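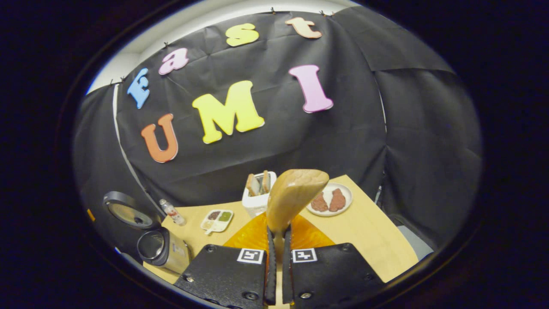
Filed under: Course Materials > Work and Technology > Week 6

Handout: Automation in a Contract Kitchen

The case for this session is the Cletongate kitchen, run by Valente, which sends out 3,923 breakfasts and lunches in a normal week. In June the firm began moving part of the grill and toast station to robot arms. It has 16 kitchen staff on the day shift.

Read the shift notes before class. They cover three jobs: turning meat with a spatula, plating toast, and portioning sauces into divided trays. The first was automated at once. The second took longer. The third is still done by hand.

What changed for the staff

Training. The arms learn from recorded demonstrations. Cooks spend part of the week doing ordinary tasks with a hand-held gripper in place of their own fingers. Valente asked for 300 demonstrations per task. Cooks said the tool was slow at first and tired the wrist.

Pay. Demonstration hours were paid at the normal rate. Vasco Rocha, the shift lead, argued that they should be paid as training work, because the recordings stay in use after the cook has left. The firm agreed to a small supplement for the first 142 hours and has not extended it.

Job content. Two grill posts became "station minder" posts. A minder loads the plates, clears faults and checks that food is cooked through. There is less lifting and more standing and watching. Several cooks asked to go back to prep.

Skill. New hires at the Stuscombe site now start as minders and may never work a grill. Rocha sees this as a problem when the arms are down.

Terms to know: task, job, deskilling, tacit knowledge, demonstration data.

For discussion

Who should own a recording of a worker's movements?
Is minding a station a lower-skilled job than cooking at it? Use the shift notes.

Reading for next week: Resten warehouse case, parts 1 and 2.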